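Talks > Automation > Speaker notes
Search talks Go
Last updated 5/14/25

Can machines do the chores yet? Notes for the Tendel session

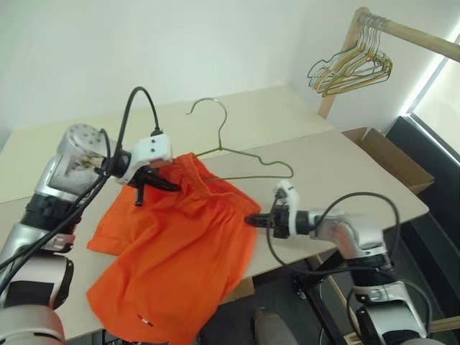
Dolores Fitzsimmons read the draft and objected that a chore is only done when a person can leave the room, and that every demo she has sat through stops short of that. Leave her objection standing. Come back to it at the end.

Opening point: shorts above a hanger. Two arms, both holding the waistband, hanger flat on the table. Elastic gathers when pinched, so the width between grippers keeps changing. Legs hang over the table edge and pull on the grip. Pause here.

Rigid parts, for contrast. The Pruitt line loads brackets all shift with two arms and a fixed tray. Same part, same pose. Cloth has no fixed pose – the controller has to look again after every move.

Where we are:
– Picking up a garment: mostly solved.
– Finding the waistband or collar: good on plain colors, weaker on prints.
– Getting it onto the hanger: slow. Our September trials allowed five minutes per garment, and two of the three garment types finished inside that.
– Hanging it on the rail afterward: not attempted. Say so plainly.

Shop floor: Yoshida will ask about kitting bags at Emport. Same problem, thinner material. Refer him to Juniper's figures, do not quote them from memory.

Close on Dolores's test. By that measure the answer is no for clothes, yes for brackets. Take questions.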